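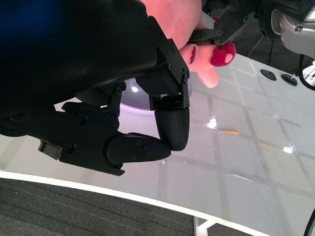 3.2 烘焙曲线与杯测分数的不一致

前一节讨论了生豆含水率的测定，本节转向一个让咖啡从业者不太愿意谈的问题：同一支豆子、同一条烘焙曲线、同一组杯测师，分数为什么还是对不上。

样本来自两家烘焙商。Ludix 以浅烘水洗豆为主，曲线由软件自动执行，烘焙师的工作大致是在旁边点头；Tolulix 则坚持手动调火，理由是“机器听不见一爆”，尽管他们的车间里放着音乐，人也未必听得见。两家各自提供了同一批次生豆的烘焙成品，编号后混合送检，共得有效杯测记录 161 份。杯测小组由 7 人组成，其中 4 人有五年以上的评分经验，其余三人经验较浅，但自信程度与前者没有可观察的差别。

杯测在上午十时开始。水温、粉水比和破渣时间依照实验室内部规程统一控制，样品杯的摆放次序每轮重新随机。评分表沿用干香、湿香、风味、余韵、酸质、醇厚度、平衡感等常规项目，每项满分 10 分。为避免互相影响，评分期间禁止交谈。这条规定在前两轮执行得很好，第三轮起，有人改用叹气表达意见。叹气是否构成信息泄漏，我们没有找到可引用的文献，暂且记录在案。

从结果看，酸质一项的组内分歧最大，醇厚度次之，平衡感的分歧最小。后者容易被误读为共识。翻查评分表后可以看到，多数人在拿不准时会给平衡感填一个居中的分数，于是大家的犹豫恰好落在同一个地方。把该项从总分中剔除以后，两家烘焙商的排名在部分批次上发生了对调。Tolulix 对此表示欢迎，Ludix 建议我们重新考虑剔除的必要性。

风味描述的情况更为复杂。同一只杯子在不同评分表上分别得到“佛手柑”“伯爵茶”和“柠檬味洗洁精”三种描述。严格说来，三者指向的香气可能相去不远，差别主要在评分人当天的心情。Rahman 提出将描述词归入上级类别后再作比较，即以“柑橘类”统一处理。归并之后一致性明显改善，代价是所有浅烘水洗豆读起来都成了同一支豆子。Nair 认为这未必是归并造成的。

为检验水质的影响，我们在 Løken 过滤系统和实验室原有的软化水之间作了对照。换水以后，酸质得分整体上移，连带着风味和余韵也跟着上移，虽然这两项按规程应当独立打分。杯测表设计者设想的评分人能够把一口咖啡拆成若干互不相干的部分，我们招募到的评分人则更接近一般人类：喜欢这杯，就每一项都喜欢一点。

养豆时间是另一个没有控制好的变量。规程要求样品在出炉后静置满规定时间，但四月的一批货在 Renadier 的中转仓多停留了几天，送到时包装完好，附有一张措辞诚恳的致歉单。这批样品的得分反而偏高。我们没有据此建议延长静置时间，只在表注中单独标出；Tolulix 随后来信询问能否以后都走这条线路。

需要说明的是，上述分歧并不意味着杯测无用。在区分明显的瑕疵豆时，小组成员的判断几乎一致，发酵过度和霉味样品无一漏检，表情也足以作为旁证。困难集中在分数较高的区间，而采购溢价恰恰是在这个区间里按小数点后的数字计算的。种植者因半分之差少拿一笔钱，对方手里的依据可能只是某位杯测师那天早饭吃得太咸。

据此，后续分析中我们不再使用单次总分，改以同一评分人对同一样品的重复评分取中位数，并报告其离散程度。两家烘焙商都同意了这一做法，同时都要求在对外材料中只引用最高的那一次。相关处理见 3.3 节。

作者分工：Afiq Rahman 负责杯测设计与描述词归并，Herman Nair 负责统计分析，并洗了大部分杯子。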